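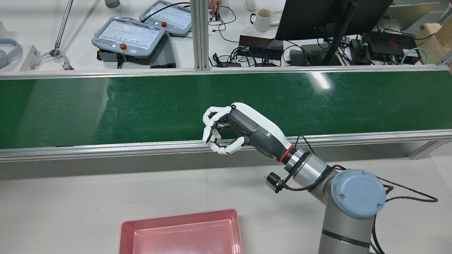
Gaillard Brings No-Bake Lemon Bars to the Freezer Aisle

2024-03-27

Gaillard today announced Nanance, a line of frozen no-bake lemon bars for home cooks who want a homemade dessert on short notice. The bars go on sale this week in 679 grocery stores.

Each box holds a crumb base, a pouch of lemon filling and a sheet of parchment cut for an 8-inch square pan. Press the base into the pan, spread the filling on top and chill for three hours. No oven or mixer is needed.

"People told us they liked making dessert but didn't want to turn on the oven after work," said Didier Guérin, head of product development at Gaillard. "We tested 200 versions of the filling. The one we picked is more sour than most, and it slices cleanly straight from the refrigerator." 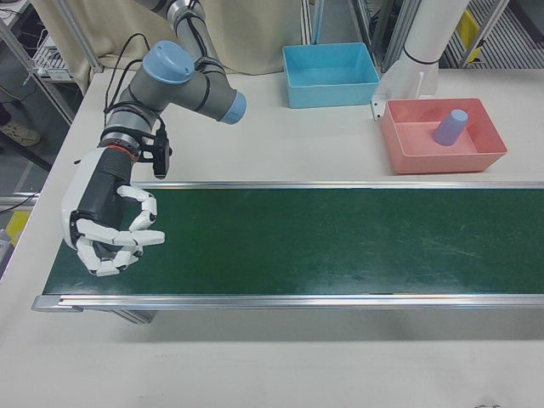
Nanance comes in plain lemon, lemon with coconut, and lemon with raspberry. Plain lemon was sold in a small trial in January at Erora stores, where shoppers asked for a thicker base. The recipe was changed before the wider launch.

Unopened boxes keep in the freezer until the date printed on the side. Once made, the bars should be covered, refrigerated and eaten within three days.

Serving ideas and a printable recipe card are available from Gaillard customer service. Stores that want to carry the line can contact the distributor, Likov.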